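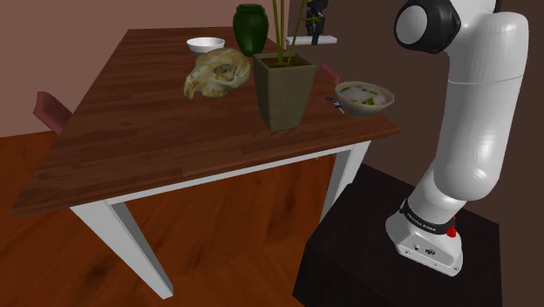
pallura_dan replied:
Before you touch the gains again, check your physics timestep. Half the shaking people post in this section is a timestep that's too long for a gripper with that many linkages. What are you running?

flarkside65 wrote:
1/200 of a second, default solver. I should have put more in the first post. It's a home build of the sim side first, and the real arm gets bolted down in the shared shop at Rudutcombe in March if I can get the paperwork through. The job is simple on paper: pick up a flat plate on one side of the table, move it over the planter and the other stuff, and set it down on the far side. The arm gets over the planter fine. Then the plate starts to rotate in the fingers, and by the time it's over the far end it's tilted enough to hit the vase.

pallura_dan replied:
OK so it isn't shaking, it's slipping. Different problem. What friction did you give the fingers?

flarkside65 wrote:
Whatever the import gave me. I never set it.

oxbow_mill replied:
There's your answer. A lot of importers leave friction at zero or at some global default. Set it per material, finger pads and plate both, and look up how your engine combines the two. Mine takes the lower value, so if you raise the pads and leave the plate alone nothing changes. I lost a weekend to that.

tk_ahn_fan replied:
I'd look at where you're grabbing it before I looked at friction. If the grip is off the center of mass you get a torque every time the arm speeds up or slows down, and no friction value will look right. Where are the fingers relative to the middle of the plate?

flarkside65 wrote:
Close to the middle I think. I placed the grasp point by eye.

tk_ahn_fan replied:
Print the center of mass and compare. By eye is how you end up an inch out.

oxbow_mill replied:
He can be an inch out and still hold it if the pads are set up right. People pick up plates off center in real life all day.

tk_ahn_fan replied:
People have wide soft fingers and can feel it going. Narrow fingers on a thin edge is nearly a hinge. He should fix the grasp first and then see what friction he needs. Doing it the other way means cranking friction until it looks good in sim and then dropping the thing on the real bench.

oxbow_mill replied:
Both, then. But the friction takes one minute to check.

quietlathe replied:
Is all the clutter needed? I'd strip the table down to the plate and the arm until the grasp works. You've got a planter, a skull, bowls and a vase in there and every one of them has a collision mesh. If any of those meshes are raw scans your sim is spending its time on them.

flarkside65 wrote:
The clutter is sort of the point, I want the planner to go around things. But yes, the skull is a heavy mesh. I can turn it off for now.

quietlathe replied:
Don't turn it off, swap the collision shape for a convex hull. Keep the pretty mesh for rendering. Same for the plant. If the stems are in the collision model and the gripper comes down beside them you'll get planner failures that make no sense.

flarkside65 wrote:
Update, 31st January. Did three things last night.

Friction was zero on the plate. The pads were fine. Set both to the same value and the slip got a lot smaller but didn't go away.

Printed the center of mass. My grasp point was off by about 65 mm along the long side. So much for by eye. Moved it and the plate now stays level all the way across.

Convex hulls on everything except the table. A full run used to take 252 seconds of wall time and it's well under that now, I didn't write down the new number.

tk_ahn_fan replied:
65 is a lot. Good that you checked. Now put the friction back down until it slips and see how much margin you have.

oxbow_mill replied:
Zero on the plate, like I said.

pallura_dan replied:
I'd still halve the timestep. Try 2 runs, same seed, one at the old step and one at half. If the plate ends up in a different place you weren't converged and the rest of this is tuning noise.

flarkside65 wrote:
Will do. Side question while I have you all. For the real one I was going to mount the base on a separate pedestal next to the table, same as in the sim. The Rudutcombe people would like it clamped to the bench so it can be moved. Anyone done it that way?

quietlathe replied:
I did it on a bench with a folding frame and regretted it. Every fast stop rocked the whole table and whatever was on it. Separate pedestal if they'll let you, and bolt it to the floor.

tk_ahn_fan replied:
Clamped is fine if you keep the speeds low. Ours has been on a bench for two years. You do have to recalibrate when somebody leans on it.

quietlathe replied:
That's my objection to it, in a shared shop somebody is always leaning on it.

flarkside65 wrote:
I'll ask about floor anchors. Timestep results when I have them, the seed isn't exposed in my launch script so I have to dig that out first.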